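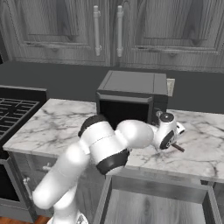
How many times do I need to show the arm a task before it can have a go by itself?
Thirty good demonstrations will do for most kitchen tasks, and a short one such as closing a door often needs fewer.

4.2 Recording a demonstration by remote control

Before you start, get yourself settled in a comfortable chair with the hand controller charged and within reach. The first few tries feel a bit like writing with the wrong hand, and that passes sooner than you'd think.

1. Open Fornel and choose the kitchen you want from the Randdale set.

2. Press Home and wait for the arm to stop moving. Every demonstration should begin from this pose.

3. Type a task name in plain words, such as "close the microwave" or "shut the drawer". Please use the same wording each time, capitals included, or Fornel will file your work under two different tasks.

4. Squeeze the grip button to take hold of the arm, then move your hand slowly. Let go of the button whenever you need to bring your own arm back to a restful spot (the robot will hold still and wait for you).

5. Press Record, do the task at an even pace, and press Record again when you've finished.

6. Watch the replay right through, then choose Keep or Discard.

Note: Small wobbles are fine to keep. Mariama Dramani, who recorded most of our practice set, left plenty of hers in, and the arm learned from them quite happily.

Caution: Don't force the elbow through a cupboard or benchtop to reach something. If it gets stuck, discard the try and go back to step 2.

Caution: Rest your wrist after every 30 minutes of recording.

If the arm drifts while your hand is still, hold Centre for 3 seconds. Error 161 means the controller has lost its signal; see section 7.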